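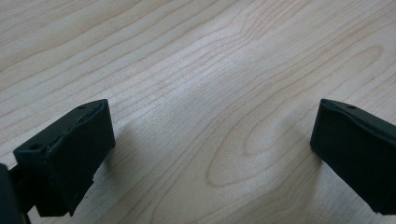
Kamico fingers vs. Drutura fingers on the handheld units

tallboy_hk
Dec 3, 2021

OK so I finally got both sets of fingers on the same handheld grippers and spent most of this week swapping back and forth. Quick version: I like the Kamico blocks way more than I expected to, and I'm ready to be yelled at.

The Drutura ones are narrower and softer, and for thin stuff (cards, a cable tie, the edge of a placemat) they're lovely. But the second I go for anything round they twist on me. The Kamico blocks are stiff and kind of ugly and they just hold on. I did 400 grasps with each set, same handful of items, and dropped 8 with the Kamicos and 227 with the Druturas. Yes, I checked the screws. Twice!

gurnessfan
227 is wild. Something is wrong with your Druturas, sorry. I've run them since August and my drop rate is nowhere near that. What controller are you on?

tallboy_hk
The Gurness board, stock settings. I did wonder about squeeze force, but both sets ran on the same numbers so I figured it was fair.

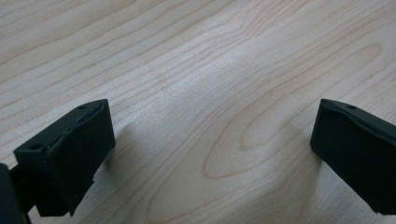 Also worth saying that I zero the opening before every batch. Fingers all the way apart over the bare table, wait for the reading to settle, then go. I skipped that on the first day and threw those runs out.

pm_bodin
Same numbers isn't the same as fair though. The soft pads need a lot more travel before they push back, so stock settings will quit early on them every time. You're basically testing the Kamico tuning. Bump the closing limit and run the round stuff again before you tell people to go buy blocks.
Hugo Bodin

tallboy_hk
Fair enough, Hugo. I'll rerun it. I still think a finger that needs babying on a default board is a worse finger for what I do, but I'll rerun it.

wristpain99
Can we talk about weight? I had the Foulkes plates on mine for a while and after an hour my forearms were toast.
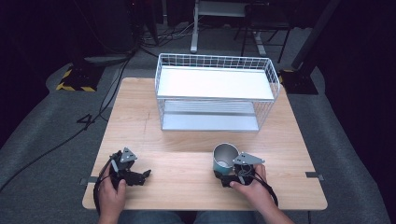 My own problem was never the weight so much as where it sits. Everything is up top and the whole thing wants to roll in your hand. With gray triangle plates like those, one over each gripper, and your thumb wrapped over the front, you're fighting the roll the entire time you're reaching for a cup. I ended up running my cables up my sleeve and that helped more than changing fingers did.

gurnessfan
Up your sleeve?? I'd snag that on a chair in two minutes.

wristpain99
I have big sleeves.

kwon_hy
Back to the fingers, I'm with tallboy on the blocks but for a different reason. I care about what my camera sees when the jaws close. The soft ones bulge on mine and hide the contact edge, and then my labels are garbage. Blocks stay put.

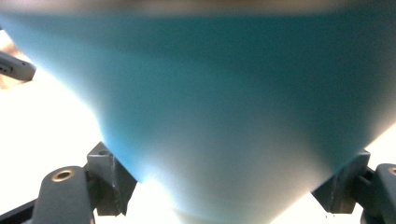 The catch is focus. My lens is set for tabletop distance, so anything tall and close goes to mush. I tried moving it closer in and lost the table completely. Has anyone tried a wider lens on the Gurness mount? I have 2 here that claim to fit and I don't want to void anything.
Hwa-young Kwon

pm_bodin
Wider is fine, but recalibrate after. And I disagree about the bulge, you can model that. People give up on soft fingers too early.

kwon_hy
You can model it, Hugo. I have a day job.

tallboy_hk
Reran the metal cup with the closing limit up, Druturas on. Better! Not Kamico better, but I didn't want to throw anything. I'll do the rest of the round items over the weekend and post the whole sheet.

gurnessfan
Post the board settings too please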